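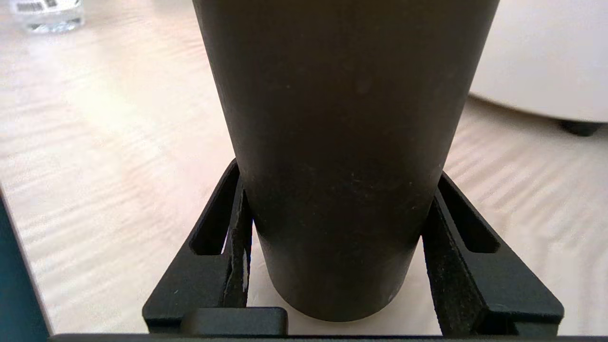
Wrist view, mid-grip, at the Relter open day in May.

Filed under: Days Out, Workshops & Labs
Search this blog... Go

I'd been meaning to get out to Grescombe for ages, mostly because my sister-in-law lives twenty minutes past it and I always run out of excuses. So when Relter put up a notice saying they'd open the doors of their handling lab for a day in May, I signed up the same evening, packed a sandwich and drove out. The sandwich was a mistake, by the way, they feed you very well.

If you haven't come across them, Relter makes grippers and the bits that go with them for smallish robot arms, the sort that pick up household stuff instead of car doors. I used to do safety inspections for a food packaging plant, so I have a soft spot for this kind of place. I like the machines well enough, but what I really like is reading what people have taped to the walls next to the machines. You learn heaps from that.

And there was a lot taped to the walls! Every bench had its own sheet, all laid out the same way, headed "Before you start" and "Before you leave". Our guide for the morning was Bohdana Skoryk, who wrote most of them. She told us the first version ran to eleven pages and was read by precisely one person, who was her. The current one fits on a single side.

The bench I spent longest at was the grasping one. They had the wrist view up on a big monitor so the whole group could watch without crowding the arm, and on it was a tall dark cylinder held between two black fingers. I could have stood there all morning. You get such a different idea of what holding something means when you're looking from down where the fingers are. The pads were the part that grabbed me – the one on the left had gone grey and scuffed along its edge, with a frayed-looking strip running down it, and the other was a bit fuzzy and speckled with dust.

I asked about it, of course. Once an inspector. When do you change those?

Bohdana was delighted, I think she'd been waiting for somebody to ask. Their rule is that pads are looked at every 800 grasps and the result goes in the book, whatever the result is. Scuffing on its own is a "note". Fraying is a "note and photograph". If the strip has lifted far enough to slide a feeler under it, the pad comes off then and there and both sides get replaced as a pair, even when the other one looks fine. She was very firm on the pair business. A new pad against an old one grips unevenly, and then you end up chasing a fault in the software for days when it's a bit of worn rubber (she said "rubber" and then corrected herself, the pads come in a few materials and I didn't write them down).

Dust has its own line on the sheet. Wipe with a dry cloth at the start of a session, never partway through one. A clean pad and a dusty pad behave like two different pads, so if you wipe in the middle, the first half of your results can't be compared with the second. I'd never have thought of that. At the packaging plant we wiped everything all the time and felt virtuous about it.

The next bit was about what else is allowed on the table. Taha Lahlou took over for this, and he's a quick talker, so my notes are patchy. The sheet sorts things into "target", "neighbour" and "background". The target is whatever the arm is meant to hold. Neighbours are anything the arm could reach. Background is everything past that. Glass is allowed as a neighbour, which surprised me, but there has to be a clear gap between it and the target, and the arm runs at its lower speed setting for as long as the glass is up there. You could see a clear glass jar or bottle back in the corner on the monitor, with a barcode label on it, so I asked him whether the gap was measured or eyeballed. Measured, he said, with a stick they keep on a hook for it. He showed us the stick. It's a stick.

Then there's lighting. The sun was really pouring over that tabletop, in places the wood grain nearly washed out to white, and a fellow in our group who does photography was itching to pull a blind down. Taha said they don't ban sunlight, because homes have sunlight. What the sheet asks is that you write down whether the blinds are up or down, and leave them that way until you finish. I thought that was a sensible way to go about it. A rule that said "no direct sun" would be broken by lunchtime every day of the year, and once people get used to breaking one rule on a page they stop believing in the others. I've seen it happen with hairnets.

Lunch was in the yard. Flatbreads, a proper salad, a lemon slice I went back for. I sat with Oranuch Rungrueang, who'd come over from Lema with a colleague to compare notes, as they're writing their own bench rules from scratch. She'd brought a list of questions and had got through nearly 510 words of answers by noon – she was counting because her manager had asked for a one-page trip report and she was already worried. Her big one was about who has the authority to stop a session. At Lema it's the supervisor. At Relter it's anybody in the room, visitors included, and you don't have to give a reason until after the arm is still. We were told this at the door in the morning and I'd half taken it for politeness, but it's on the sheet as well, in the same size type as everything else.

In the afternoon Solange Gilbert ran a session called Cekivero, which is their name for the sign-off system (I asked what it stood for and got three different answers, so let's leave it). The idea is simple enough. Any change to the gripper, new pads or a new finger or even a tightened screw, needs 2 signatures before the arm goes back to work. One is from the person who did the job. The other has to be from someone who wasn't in the room while it was being done, and who checks it cold against the card. Solange had us try it in pairs on a spare gripper that wasn't hooked up to anything. My partner was Lerato Coetzee, a high school tech teacher, and she caught me signing for a screw I hadn't put a wrench to. I was mortified! Twenty-odd years of telling other people off for exactly that.

A few grumbles, to be fair. The parking is dreadful and the sign for the entrance faces the wrong way if you're coming from the highway. The afternoon talk on international standards went on too long and the slides were tiny, so I can't tell you much about it beyond the fact that it had a lot of clauses. I'd also have liked a copy of the bench sheet to take home. They're happy for you to take a picture of it, but my phone had given up by then. Bohdana has promised to email one around, and I'll add a link if she says it's okay to share.

I also wish they'd had something to say about cleaning between different kinds of objects. If the arm holds a greasy bottle and then a dry one, does the sheet count that as a wipe? Taha reckoned it should and Solange reckoned it should be a pad change, and they were still going at it when we moved on to the next bench. I gather it'll be sorted in the next version.

If you're thinking of going to the next one, wear closed shoes (they do turn people away, I saw it happen to a poor man in sandals), get there before ten to beat the parking, and pick the morning group if there's a choice, it's smaller and you get longer at the grasping bench. I got to my sister-in-law's at half past five and talked about gripper pads right through dinner.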